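Bottle grabs, how many do you keep per object?

flumon_fan
Collecting grasp demos w/ the handheld gripper, purple ribbed pads. Same bottle of red drink every time so far. Got 200 since July, policy still misses the waist half the time. More demos or more bottles?

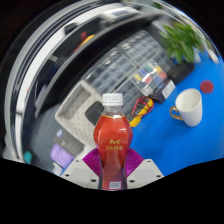 Octavian Anghel
More bottles. 200 of one shape teaches it that shape and thats it. Swap after every 5.

matar2
disagree. Fix the approach angle first, new objects on top of sloppy demos = mush. I threw out 2 whole sets over that

flumon_fan
ok angle. I come in level mostly. another one from the same bench

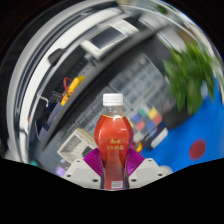 Grip on the bottle, plant to the right

Kheri Mwakalinga
Do you trim the start? Long hover before the close wrecked mine. Also leave the clutter, dont clean the desk

flumon_fan
not trimming no. will try. clutter stays, mug and multimeter and all
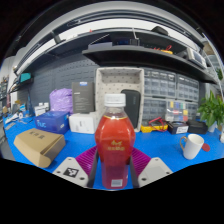
so plan is trim first, then 5 per bottle like Octavian says, retrain tonite

matar2
still say angle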